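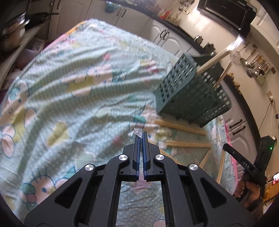

*Fig. 1 – Slotted basket and loose chopsticks on a covered table or bed.*

## 4. Emptying and refilling the slotted basket

This section applies to the Prillia slotted basket used with chopsticks and other long wooden sticks. Drying and wall mounting are covered in Section 5.

### 4.1 Preparing the surface

1. Choose a flat surface with free space on all sides of the basket. A table is preferred. A bed may be used if the mattress is firm.
2. Cover the surface with a clean sheet or cloth. Patterned fabric is suitable, but small scraps are easier to find on plain fabric.
3. Smooth out any large folds. Chopsticks roll into folds and may be missed when the basket is refilled.

**Note:** Remove scraps of foil, paper sleeves and similar waste from the cloth before going on. Small pieces can lodge in the wall openings.

### 4.2 Emptying

1. Hold the basket by the rim and lower it on to its side.
2. Draw the sticks out through the open top, a few at a time. Long sticks may be left in the basket until last.
3. Lay the chopsticks on the cloth. They need not be parallel at this stage.
4. Tap the base twice with the flat of the hand to free any splinters.

**Caution:** Do not pull a stick sideways through the wall grid. The bars between the openings can crack, and a cracked wall cannot be repaired. Replacement baskets are supplied by Handbridge under part number 208.

### 4.3 Checking and pairing

1. Run a dry cloth along each chopstick from the thick end to the tip.
2. Set aside any stick that is split, bent or rough to the touch.
3. Match the remainder by length. Paired sticks should differ by no more than 2 mm.
4. Place each pair together, tips facing the same way.

Sticks of the Matoušek pattern have a squarer shoulder and should be kept separate – they look similar from above but do not pair well with round ones.

### 4.4 Refilling

1. Stand the basket upright and check that it does not rock.
2. Insert the long sticks first, against the rear wall.
3. Add the paired chopsticks, thick ends down.
4. Leave enough space to move the contents with one finger. A tightly filled basket dries slowly.

**Caution:** Do not carry a filled basket by its contents. Support it from below with one hand.

Shake out the cloth over a bin before folding. If the basket is to be fitted to a Fuvura rail, continue with Section 5.2.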